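Surka Opens Winter Packing Room at Nondunar Community Hall

14 shares | 3 comments

Surka, the household support service based in Nondunar, has opened a packing room for its winter supply boxes, the organization announced in December. The room occupies the former reading area on the ground floor of the Nondunar Community Hall and will remain in use until the end of the season.

The boxes are delivered to residents who have difficulty reaching stores during the colder months. Surka reported that 399 households have registered for the current season. Each registered household will receive one box a month for 3 months, with contents adjusted to the needs stated on its registration form.

Packing was previously carried out in a storage area at the Mathebula warehouse, where tables had to be cleared every evening. The new room has 12 packing stations and separate shelving for paper goods, toiletries and dry food. Cartons are supplied flat by Koteck and are assembled at the stations as they are needed. 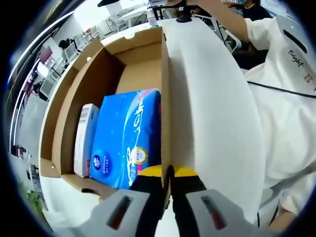

Under the packing guidelines issued with the opening, tall and light items are placed upright against the sides of the box, and the center is kept free for heavier goods. Tissue packages go in early and remain in their original plastic wrap. Narrow cartons are stood beside them where space allows – a method that Surka says reduces crushed corners during delivery. Flaps stay folded outward until the contents have been compared with the household's list.

Glass containers are not accepted. Liquids must be factory sealed and are packed in a separate bag. Items with damaged outer packaging are set aside for inspection and are not returned to the shelves until they have been approved.

"The quality of a delivery depends on the care taken at the table," the organization said in its statement. "A dedicated room allows boxes to be packed, checked and closed in one place, without being moved between steps."

Deliveries within Nondunar are made in the morning, while outlying addresses are served after noon. Residents are asked to keep the empty carton and hand it back at the next delivery if it is in good condition. Reused cartons are relabeled before they leave the room again.

The packing room is open from 10 a.m. and accepts donations of unopened household goods at the side entrance. Paper products are in particular demand this season – especially facial tissue and kitchen rolls. Households that wish to register may collect a form at the front desk of the hall. Changes to an existing registration should be submitted before the next packing period begins.

3 comments | Share this story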